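Subject: Re: [Brerkley-swap] oak table, still going?

On 31 Jul 2020, Yevdokiia Kravets wrote:

> Is the table still up for grabs? Need to know if the top is
> real wood and if it's shiny, I can't stand shiny. Also will it
> go in a Pluser van. Can pay 100.

Hi Yevdokiia, yes still here. Two people asked, one went quiet, other wanted it delivered to Betancur, no way.

It's wood, medium brown. Legs come off, 13 mm wrench, I'll tape the bolts in a bag underneath. No idea about the van, sorry, measure it first. 100 is fine. Cash or whatever.
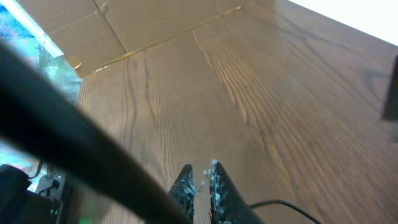
You asked about shiny. Slight gloss I'd say, not mirror. I gave it one coat of the Ditavero oil last November and havent touched it since. Grain is pretty strong, long wavy dark streaks, so if you wanted a plain top this isnt it. The cardboard with the tape along the edge you can have too, good for the trip.

Can do any evening after 6. Ring bell 11, the other one is dead. Bring somone to lift.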